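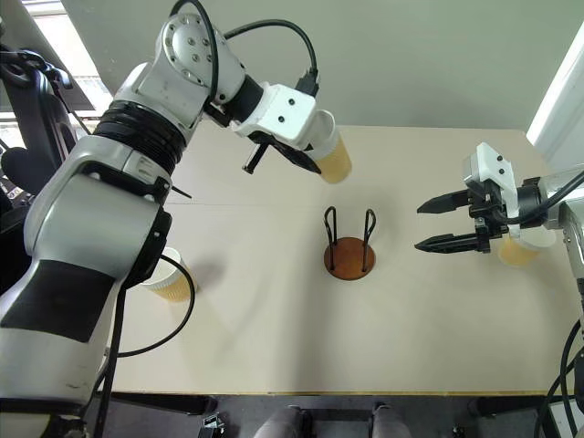
Paper cups on the table. You will be seeing a lot of these.

WANTED: people to set up, stack and clear cups (paid, short shifts)

Pitcombe needs table help, starting asap. Cup work mostly. Paper cups, cup holders, one table at a time. Put them out, check them against the sheet, clear, put out again. Not hard but it is repetitive and we need folks who won't get sloppy by the second hour.

What you'd do
Lay out cups and holders from a printed sheet
Stand up anything that's tipped over, swap out any cup that's bent or crushed
Wipe the table between rounds
Restack and box the cups at the end of shift
Write down what you did. Short notes fine, full sentences not needed

Shifts
90 minutes each, 2 a day max. Mornings or late afternoons, tell us which. Weekends maybe in April, not before. We have 8 spots. If you can only do one shift a week still apply, we can usualy make it fit.

Pay
$85 per shift, paid at the end of the week. Training shift is paid the same. Street parking only, come a bit early.

Who we want
18 or over
OK standing the whole shift, reaching across a table
Steady hands, some patience
Able to follow a layout sheet exactly, even when you think your way is nicer
Cafe, catering or banquet work is a plus. Not required. Neither is a resume

Wear closed shoes and short or fitted sleeves. No dangly bracelets please, they catch the cups. Leave your coffee in the break room, we have had mix-ups.

Not a kitchen job. No food, no dishwashing, no customers. If you want customer hours ask Orlando Ticona about the Flurkton counter, seperate listing.

How to apply
Email or drop a note at the front desk, attention Iara Barrientos. Put CUPS in the subject line. Include:
your name and a phone number
days you can work
earliest start date
any table or catering work, a line or two

Applied in the fall and didn't hear back? Send it again, we lost part of that inbox. Sorry.

Closes when the spots are full. Calls go out in the order we get notes. Questions about pay go to Geum-ok Yeon, everything else to Iara.

Posted 28 Dec 2021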